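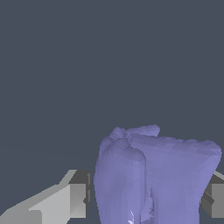
Lavender mesh, flat shaded, on slate gray.

I spent most of February moving my photo and document archive off a pair of aging drives, and these are my notes on the checksum side of the job. The copying was easy. Proving that the copies matched took the rest of the month.

The archive had grown in three layers. The oldest came off a desktop machine I no longer own, the middle one from a laptop, and the newest from a small file server named Prustham. Each layer had its own folder scheme. Eylül Yaman, who used to share the server with me, sorted by subject. I sorted by year. Neither of us was consistent.

I started with a full listing from both drives, giving path, size and modified time for every file, saved as tab-separated text. Sorting that by size gives a cheap first pass at duplicates, as two files of different sizes can't be identical. That left 2162 files sharing a size with at least one other file. Hashing just those with SHA-256 brought the set down to 2098 true duplicates. The other 64 were mostly uncompressed scans, where the same dimensions give the same byte count.

I kept one copy from each group and moved the others to a holding folder. The rule was to keep the shortest path, then the oldest timestamp if there was a tie. Dragica Kos suggested keeping the newest timestamp instead. That works if your copy tool preserves times, but mine had not, on at least one earlier move.

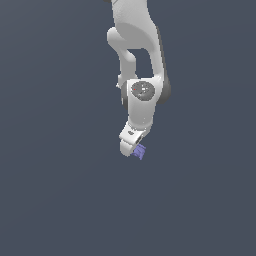 Timestamps

Drive one was formatted FAT32, which stores modified times in two-second steps and in local time. Drive two was ext4, which stores them in UTC with far finer resolution. A straight comparison flagged 1958 files as changed. I set a two-second tolerance and ran it again, and 937 were left, every one of them off by exactly one hour. Daylight saving. After allowing for that offset the list was empty.

If you use rsync for this, --modify-window=2 covers the rounding. It does nothing sensible for the hour, and I would not set the window to 3601 to make it go away. Use --checksum and let it run overnight.

File names

A few names had been stored with decomposed accents on one side and composed accents on the other. A folder called Akgül looked the same in both listings but did not match byte for byte. I normalized everything to NFC before comparing. Do this on the listings first, and rename on disk only when you have a full backup - two names can collapse into one.

What I keep now

There is a manifest at the top of each drive, one line per file, with the hash first and the path second. A script checks it every month and writes only the mismatches to a log. The manifest itself is also hashed, and that hash is written on a paper label inside the drive case.

The holding folder is still there. I plan to delete it after two more clean runs.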